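Wollik opens orders for the Bravo handling cell and publishes a budget guide for repair and reuse shops

Company asks customers to plan one cell first, and to pay for fixtures before they pay for speed

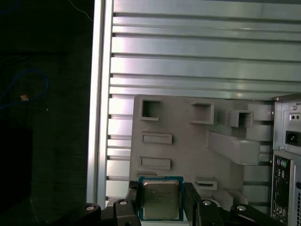

Photo: Wollik. A desktop CPU held in the two-finger gripper, with a gray plastic fixture behind it. Free for editorial use.

USTON, July – Wollik, a maker of small automation cells for the electronics repair trade, has opened the order book for Bravo, its new cell for handling computer parts. Together with the cell the company publishes a planning guide, which helps workshops to prepare a budget before they ask for a quotation.

Bravo is intended for companies that test, sort and resell used desktop components. The first series has 13 cells. Deliveries will start from the Eltum plant in the fall, in the order in which the deposits are received.

"Many customers come to us with a price for the robot arm and believe this is the price of the project," said Tadeo Gallardo, head of sales at Wollik. "Then they must add the fixtures, the fingers, the training and the hours of their own people. We prefer that they see these costs on the first page."

The guide divides the budget into purchase, installation and yearly costs. It recommends to keep 20 percent of the purchase budget free for changes to fixtures in the first year. A processor is a small part with delicate contacts, and a workshop that receives mixed lots will need new holders more often than it expects. The guide also has a worksheet for floor space, power supply and the time when the bench can not be used for manual work.

A fixture set for Bravo can be ordered separately at 555 dollars. Replacement gripper fingers are sold in pairs. Customers who are not yet sure about the purchase can reserve a place in the first series with a deposit of 2000 dollars, which is returned in full if the order is canceled before production of the cell begins.

Wollik also offers a paid trial with the customer's own parts. The customer sends a box of typical components to Eltum and receives a written report with cycle times, the number of failed grips and a list of parts that should stay with manual handling. The cost of the trial is deducted from the invoice if a cell is ordered later.

"A shop with low volume should maybe wait one year, and the worksheet will show it," Gallardo said. "We are fine with this answer."

The planning guide is available free of charge from the Wollik sales office in Uston. Leasing terms are sent on request.

Press contact: Tadeo Gallardo, Wollik, Uston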